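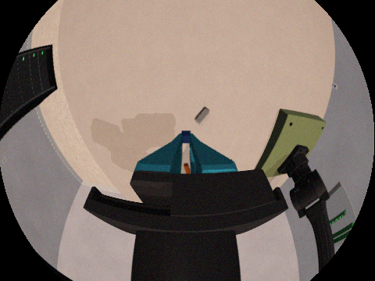 Ticket 102: Wrist camera view in simulation, hold on gripper purchase

Project: Dondwood cell planning
Opened by: Inese Lill
Assigned to: Oduor Chege
Priority: medium
Status: waiting on supplier

Inese Lill, 8 October 2026
The purchase request for the second cell lists 5 grippers with wrist cameras from Grorirari. Before I release it I need confirmation that the camera position works for table pickup. In the attached simulator render the black gripper body takes up most of the bottom center, and the teal fingers come up to just below the small gray block. The round view also loses the corners. If we need a different bracket or a second camera, the budget line changes.

Oduor Chege
Loaded the same scene file. The black corners come from the fisheye lens model and are expected. The gripper blocking the lower part is a mounting question. Checked so far:
- Lens model set to the supplier's values. No change.
- Bracket offset re-entered from the drawing. No change.
- Simulator rolled back one version. No change.

The block is clear of the fingertips in this pose. I can't say from one pose whether it stays clear during the approach.

Inese Lill
Is the block meant to be above the table? It looks like it is floating.

Oduor Chege
Possible spawn height error in the scene file. It does not affect the camera check, but it does affect any grasp numbers. Please don't use grasp results from this file in the budget note. Split off as a separate ticket.

Trevor Turcotte
Cost side. The Rikum extended bracket adds 3,000 to the order if we take it for all units. A fixed overhead camera from Frade is cheaper per cell but needs its own mount and another calibration step. Neither is in the current plan. The quote is valid for 7 more days.

Oduor Chege
Suggest ordering one gripper with the standard bracket and one with the extended bracket, and holding the other three. Need from Grorirari: bracket drawing with tolerances, and confirmation that the extended version keeps the same payload rating.

Judite Carvalho
Split order is fine with purchasing if the unit price holds. Asked the supplier for that in writing, along with the two items from Oduor.

Inese Lill
Request changed to two units. Remaining three moved to the next budget round. Leaving this open until the drawing arrives.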